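About Us

Urkametti is a small lending library for board games and puzzles, tucked in behind the bakery at 181 Navickas Street. We lend games the way other places lend books. You pick one off the shelf, we write your name in the ledger, and off you go for a fortnight!
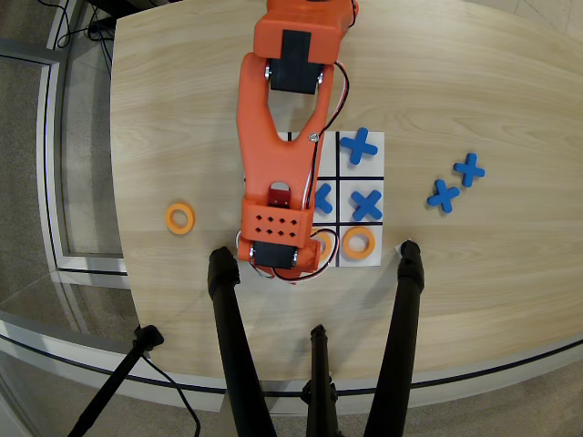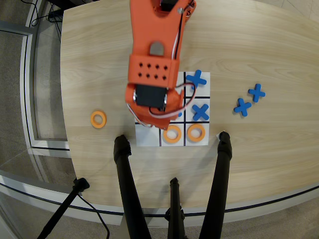

Tic-tac-toe on a wood-grain tabletop.

How we got going

Liesl Danzer started the whole thing with a cupboard full of her grandmother's games and a sign in her front window. Neighbours borrowed them, brought them back and (to her delight) began leaving their own on the porch. When the cupboard wouldn't close any more, Hugo Delorme offered the back half of his old upholstery workshop, and we've been there ever since. You'll still find the odd tack between the floorboards, so please keep your shoes on.

The collection has grown to 1012 titles. We had a little party when we hit 1000, and the game that got us there was a very battered copy of Tresimura, a tile game that Ojārs Koppel's family used to play at the lake. It has a new box now but the tiles are the originals, and it's hardly ever on the shelf.

What we lend

Family favourites, card games, strategy games that eat up a whole Sunday afternoon, jigsaws, dominoes, and a good range for little kids. We also have large-print cards and a few sets with tactile pieces. If you're after something in particular, ask Kęstutis Adomaitis at the desk. He loves a challenge and will happily spend half an hour finding the right game for your lot.

Missing pieces

They go missing, we know. Tell us when you bring the game back and we'll sort it out. Normunds Laur runs our repair bench, where he carves new pawns, glues split boards back together and retypes rules that have faded past reading. He keeps a big jar of spare dice too, so if you have strays rattling around in a kitchen drawer, bring them in.

Joining

Membership is $2 a week for a household, and you can have two games out at once. Schools and seniors' centres in Jusberg borrow free, and we can put together a mixed crate if you let us know a week ahead.

Come and play

You don't have to be a member to drop in. The tables at the front are open to anybody while we are, the kettle is usually on, and there's nearly always someone looking for a partner at cribbage. Beginners very welcome, and we'll teach you the rules as we go!

Page last updated Jun 29, 2020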